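Flastota Block Set - progress report to the Mumby Fund
Period ending July
Prepared by Angus Tawhiri

Where we are

You asked for a shorter report this time. The last one ran long, mostly on the subject of corners, and I have been told by two separate readers that they did not finish it. I'll try to be brief about corners.

The Flastota set is a box of plain colored cubes for preschool classrooms, with a printed guide for the teacher and a tray to put everything away in. That was the proposal and it is still the project. The grant pays for the design work, the first production run and the classroom trials. The run is done, the trials are under way, and the tray is late. More on the tray below.

We ordered enough cubes for 155 sets, which was the number in the proposal. Koyama, who do our molding, delivered 3002 cubes against that order before we had finished agreeing on what to do with the reds. 132 sets are boxed and ready to go. The rest are waiting on red, and I will get to red.

Color

The proposal said "bright, distinct colors" and I would like to apologize to whoever wrote that, who was me. Everybody involved has a different green. The first sample from Koyama was close to an avocado. The second was a mint that disappeared under the fluorescent lights at the Clenomholm preschool. The third is the one we kept, a proper lawn green, and it has been the least trouble of any color since. Teachers like it. Children go for it first, which has caused some disputes on the rug but nothing we would call a finding.

Blue was approved on the first try and there is nothing to say about it. Yellow came out a shade deeper than we wanted, and we took it anyway, partly on the merits and partly because it was a Friday sort of decision.

Red is the holdout. The batch we received has a pinkish cast along one side of a good many cubes, and once you have seen it you can't stop. Koyama has agreed to rerun it at their cost. They were gracious about this, more gracious than I was on the phone. The rerun doesn't touch the other colors.

Corners, briefly

We went with a slightly rounded edge all the way around. The earlier prototype had crisp edges that stacked beautifully and hurt to kneel on. The one before that was so rounded that a tower of four was an achievement. What we have now sits between those, and a tower goes up high enough to be worth knocking down.
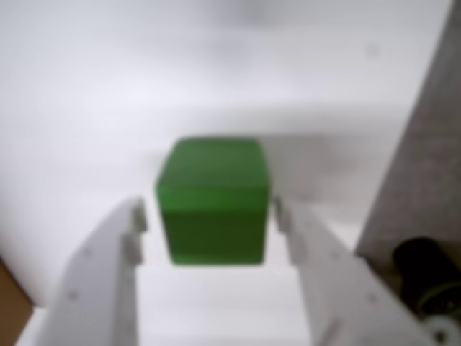 I had expected the teachers to complain about stability, and a few did at first. Once the towers got going the complaints moved on to noise, where I suspect they will stay. A solid cube landing on a hard floor makes itself known. We looked at a hollow version early on and dropped it when the sample rattled, and I still think solid was right, but the teacher's guide now suggests a rug. The guide suggested a rug in the last draft too, in smaller type.

Classroom trials

Clenomholm has had the sets since the spring and has been patient with us. The morning group uses them at free play and the afternoon group uses them for sorting, and the two groups put them away differently, so each room starts its session by undoing the other's work. The lead teacher there has asked for two trays in place of one. This seems reasonable and would cost money we haven't got, so for now there is a strip of masking tape down the middle of the shelf.

Things we have heard more than once:

The cubes are a good size for one small hand, and children carry one in each and then get stuck at doors.

Sorting by color works straight out of the box with no explaining. The activities on pages 6 through 9 of the guide need a lot of explaining, and most teachers skipped them.

Cleaning is easy. Warm water and dish soap, towel, done. One teacher runs hers through a dishwasher and reports no change, which we did not test and are not recommending in print.

Parents ask where the letters are. There are no letters. We have a paragraph about this in the guide and I don't believe it has persuaded a single parent.

The tray

The tray is late. It was meant to be a simple shallow tray with a lip. The first version was sized from the drawing of the cube and the cubes came out of the mold a hair bigger than the drawing, so a full row went in only if you leaned on it. Children can't lean on it hard enough. Adults can, and then nobody gets the row out again.

The second version has more room and a finger notch at each end. I have one on my desk and have filled and emptied it more often than my job requires. If the printed boxes can be adjusted to fit the new outside size, we can ship with it. If they can't, we ship the tray separately, and I will be explaining postage in the next report.

Money

We are under on design, over on samples, and level on printing. The overrun on samples is nearly all green. The second tray tool was not in the budget, and I would like to move the unspent design money across to cover it. A one-line yes by email is enough for our bookkeeper. The full sheet is attached separately, with the odd items marked.

Next period

Get the red rerun in and checked, under daylight this time.
Settle the tray and the box.
Cut pages 6 through 9 down to one page that somebody might read.
Send the boxed sets to the remaining schools on the list and start the second round of visits.

I would also welcome a visit from anyone at Mumby who would like to see the sets in use at Clenomholm. Mornings are better. Sit on the rug side, and bring something for your knees.

Angus Tawhiri
Flastota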